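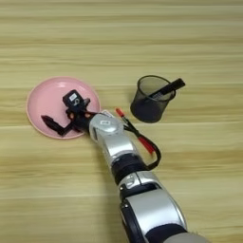
4.2 Setting out the desk tray and pen holder

The Eveck desk set is made up of a round shallow plate and a mesh pen holder. Both stand free on the tabletop and need no fixings.

1. Wipe the tabletop and let it dry for 15 minutes.
2. Put the pink plate on the left side of the work area, rim up.
3. Stand the black mesh holder to the right of the plate, solid base down.
4. Leave a clear space between the two. Small items are sorted here before they are put away.

Note: On desks with a grain that runs side to side, use the grain as a guide for lining up the plate and holder.

4.3 Sorting small items

1. Lay loose pens and small boxes flat between the plate and the holder.
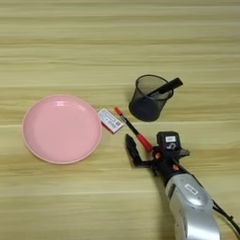 2. Check that each pen is capped.
3. Stand pens and markers in the holder. Long markers will lean and show above the rim - this is normal.
4. Place small boxes, clips and erasers on the plate, colour code facing up if one is used.

Caution: Do not put uncapped markers in the holder. Ink can run through the mesh and stain the wood.

Caution: Do not lift the plate by one side of the rim when it is loaded.

Spare plates are ordered from Fleline under part number 102. For cleaning, see section 10.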